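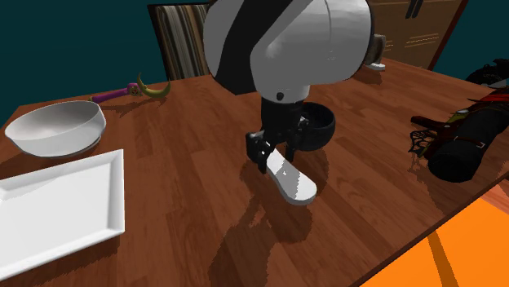

June, 4:40 pm, sim bench

Spatula trouble again. Writing this down while I still remember what order I tried things in, because last time I didn't and Reda had to redo half of it.

The fault: in the Trundomell scene the arm picks up the spatula fine, lifts, starts the swing toward the black bowl, and then somewhere in the swing the utensil slides in the fingers. No contact with anything else. It just creeps, and then on a bad run the solver gives up and the spatula shoots off sideways through the white tray like it isn't there. First time I saw it I laughed out loud. By the fifth time I was less amused.

Last night's batch was 1,000 episodes. The grasp check passed 625 of them, which sounded low but okay until I opened the passes and found plenty where the spatula was already crooked at the end. The check only asks whether both fingers report contact at the last step. So the number is no good. Please don't quote it to anyone, and I've pulled it off the Bestari page.

What I tried:

Friction up on the finger pads. Slower creep, same launch.

Smaller timestep. Better! But the batch would take all night and most of the morning, and Ida needs the machine.

Swapped the spatula for a plain box about the same thickness. No creep at all, 20 runs. So it's the spatula mesh or how we load it.

Opened the collision shape and yep, there it was. The Dremix importer had wrapped the whole utensil in one hull, so the paddle end and the handle are filled in as a single fat wedge. The fingers are squeezing a slope you can't see. Of course it squirts out. The visual mesh looks perfect, which is why I spent two hours on friction like a fool.

Split it into separate hulls by hand and reran the bad seeds. No launches. A little creep left on the slow ones, maybe the pads, haven't looked yet.

The part that bothers me more – the force limit never tripped. Commanded grip went way over on the launch runs and the safety stop sat there doing nothing. Ida Dreßler dug in and found the stop reads the filtered force, and the filter is slow enough to miss a spike that short. Same code goes on the real arm through Qudah. She's put a hold on that branch until it reads the raw signal too, and I agree with her. Nothing runs on hardware from it, not even a quick test, Reda, I mean you.

Still to do: check the bowls for the same hull problem (a filled-in bowl would explain some odd placements from May), fix the grasp check so it looks at utensil angle, rerun the full batch on the new hulls. Bad seeds are saved in my folder under "flying spatula".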